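Home | Data | Notes | Changes | Contact

Wed 22 March
By Chaiwat Rojanasak

# Kota steaming times: a data card 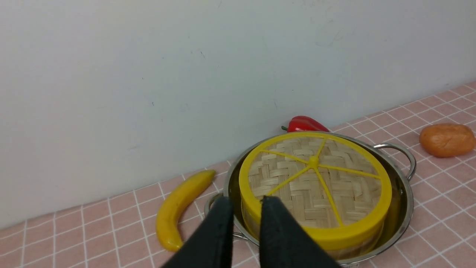
Gunnlaugsson wrote in to ask why anyone needs a table for this, when every packet already prints a time on the back. Fair question. The packet times are the reason the table exists, and I trust them less now than when I started.

## What is in it

Kota is a table of 157 steaming times for dumplings, buns, fish, rice cakes and vegetables, copied from cookbooks, packets and handwritten cards. Each row has a food, a stated time in minutes, a source type and a note. It is one CSV file. There is no app and I don't plan to make one.

The table records what sources say. It does not tell you when your food is done. Please read that again before you write to me about undercooked pork.

## Fields

- `food`: plain English name, singular
- `minutes_low`, `minutes_high`: the same value if the source gives one time
- `start`: "boiling", "cold" or "unstated"
- `source_type`: "book", "packet" or "card"
- `note`: free text, often empty

The `start` field is the one I would look at first. Far too many sources never say whether the clock begins when the water boils or when the burner goes on. Two recipes that seem to disagree may be describing the same dinner. Or they may not, and the table can't settle it.

## How the rows were picked

Not well. I began in October with the books I own, then added what people sent me. That tilts the table toward wheat buns and away from nearly everything else. Leafy greens have 7 rows, and I suspect several of those authors copied from each other, since the wording matches down to the commas. I left them in and marked them "possible copy" in `note`.

An earlier list, Plollivon, claimed 1,000 entries. I went through it and found the same foods repeated under different spellings, with no sources given. None of it was carried over.

## Known problems

- Size is missing from most rows. "One bun" could be a mouthful or a meal.
- Altitude is never mentioned by any source. Water boils at a lower temperature up high, so times from a mountain kitchen should run longer. I can't tell which ones those are.
- "Until tender" was dropped. Nandberg's import script turned it into a zero, and a few zeros may still be hiding in the vegetable rows.
- Frozen and fresh were merged in the first version. They are separate now, though I had to guess from context on some cards.

## Please don't

Average the columns. I've seen it done with the first version, and the result was a single "best" time for fish that covered thin fillets and whole bream alike. A mean of numbers that measure different things is still a bad number.

## Corrections

Send the row, the source and the page. "My grandmother does it for longer" is welcome as a new card, but it won't change an existing row.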